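우나우(Unau) 자주 묻는 질문

우나우를 기다려 주시고, 데모를 해 주시고, 버그까지 꼼꼼하게 적어 보내 주시는 분들 모두 고맙습니다! 메일함에 자주 올라오는 질문을 한곳에 모았습니다. 답이 바뀌면 이 페이지도 그때그때 고칩니다.

게임 소개

우나우는 어떤 게임인가요?
나무늘보가 주인공인 2D 퍼즐 플랫폼 게임입니다. 달리기 버튼이 없어요. 대신 매달리고, 흔들고, 손을 놓는 타이밍으로 움직입니다. 덩굴 하나에서 다음 덩굴로 건너갈 때의 그 묵직한 반동! 저희가 가장 오래 붙들고 있던 부분이고, 지금도 테스트하다 말고 그냥 매달려서 놀고 있을 때가 많습니다.

느린 캐릭터면 답답하지 않나요?
처음 10분은 낯설 수 있습니다. 그런데 반동을 쌓는 법을 익히고 나면 화면 끝에서 끝까지 한 번에 날아갈 수 있어요. 걷는 건 느리지만 날아가는 건 정말 빠릅니다.

스테이지는 몇 개인가요?
본편은 45개입니다. 스테이지마다 숨은 길이 있고, 몇몇 길은 뒤쪽 지역에서 배우는 기술이 있어야 열립니다. 다 깨고 나서 첫 숲으로 돌아가 보세요. 천장 쪽을 특히 잘 보시고요.

열매는 전부 모을 수 있나요?
네, 모두 837개입니다. 놓치면 다시는 못 얻는 열매는 없으니 편하게 지나가셔도 됩니다. 300개를 모으면 지도에 남은 열매의 대략적인 방향이 표시됩니다. 이 표시는 옵션에서 끌 수 있습니다. 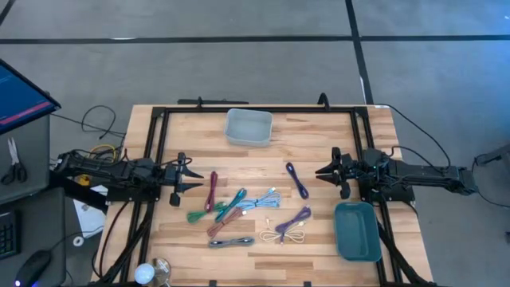 조작과 난이도

키보드로도 할 수 있나요?
물론입니다. 왼손과 오른손을 각각 다른 키에 배정하는 방식이라 키보드가 더 편하다는 분도 꽤 계세요. 패드에서는 양쪽 트리거가 양손입니다. 누르면 잡고, 떼면 놓습니다. 모든 키는 바꿀 수 있고, 한 손으로만 플레이하는 배치도 따로 준비했습니다.

버튼을 계속 누르고 있으려니 손가락이 아픕니다.
옵션의 '잡기 방식'을 '전환'으로 바꿔 보세요. 한 번 누르면 잡고, 다시 누르면 놓습니다. 기록 도전 모드에서도 쓸 수 있고 기록에는 아무 불이익이 없습니다.

늪지대 보스를 도저히 못 깨겠어요.
로살린다 마글라야가 설계한 보스인데, 본인도 시연 때 자주 떨어집니다. 꼬리를 쫓아가지 말고 가운데 덩굴에서 기다려 보세요. 보스가 숨을 들이마실 때 덩굴이 한쪽으로 크게 휘는데, 그 순간 손을 놓으면 등 위로 떨어집니다. 거기까지 가면 거의 다 온 거예요!
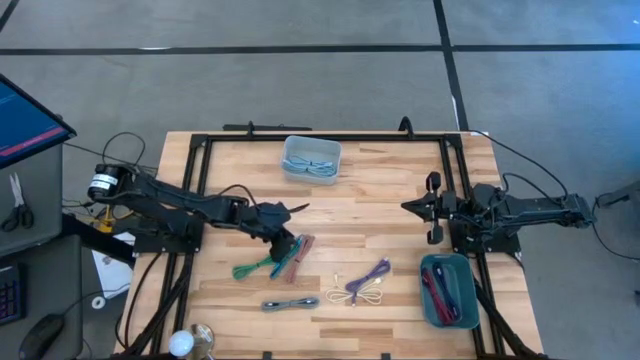 그래도 막힌다면 일시 정지 메뉴에서 '도움 덩굴'을 켤 수 있습니다. 화면 곳곳에 발판 역할을 하는 덩굴이 몇 가닥 더 내려옵니다. 켜도 엔딩과 숨은 스테이지는 그대로 볼 수 있습니다.

세이브는 어떻게 되나요?
꽃봉오리를 지날 때마다 자동으로 저장됩니다. 슬롯은 세 개이고, 가족이 나눠 쓰기 좋게 슬롯마다 조작 설정이 따로 남습니다.

음악과 그림

음악은 누가 만들었나요?
발렌틴 아멜이 전곡을 썼습니다. 스윙 속도에 맞춰 타악기가 한 겹씩 더해지는 구조라서, 오래 안 떨어지고 버티면 첫 숲 테마가 완전히 다른 곡처럼 들려요. 저희끼리는 다들 밤의 강 스테이지 곡을 제일 좋아합니다. 헤드폰을 꼭 써 보세요!

배경은 손으로 그린 건가요?
네, 사론 피크레가 잎과 줄기를 종이에 먼저 그리고 스캔해서 색을 입힙니다. 안개 낀 지역은 여러 장을 겹쳐서 각기 다른 속도로 움직이게 했습니다.
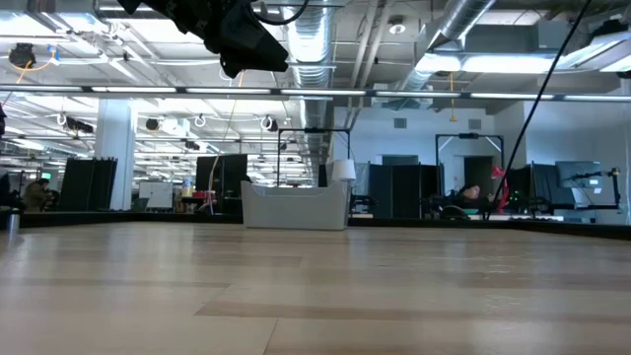 겹이 많다 보니 오래된 기기에서는 가끔 프레임이 떨어집니다. 그래픽 옵션에서 '안개 겹'을 한 단계만 낮춰도 한결 부드러워지고, 숲의 분위기는 거의 그대로입니다.

데모와 출시

데모 세이브를 본편에서 이어 할 수 있나요?
이어집니다. 같은 기기에서 본편을 처음 실행하면 불러올지 물어봅니다. 데모에서 모은 열매도 그대로 넘어옵니다.

출시는 언제인가요?
11월이 목표입니다. 날짜가 정해지면 개발 일지에 가장 먼저 올리겠습니다. 개발 일지는 매주 목요일에 네스토르 살루도가 씁니다.

한국어를 지원하나요?
자막과 메뉴 모두 지원합니다. 나무늘보가 중얼거리는 혼잣말까지 전부 옮겼습니다. 어색한 문장을 발견하시면 스크린샷과 함께 보내 주세요. 정말 큰 도움이 됩니다.

방송이나 영상에 써도 되나요?
얼마든지요! 수익 창출도 괜찮고 따로 허락받지 않으셔도 됩니다. 음악도 게임 화면과 함께라면 자유롭게 쓰세요. 음악만 따로 올리는 것은 삼가 주세요.

버그는 어디로 알리면 되나요?
타이틀 화면의 '편지 보내기'를 눌러 주세요. 스테이지 이름과 직전에 하던 동작을 적어 주시면 훨씬 빨리 찾을 수 있습니다. 벽 속에 끼었을 때는 일시 정지 메뉴의 '마지막 꽃으로'를 고르면 빠져나옵니다.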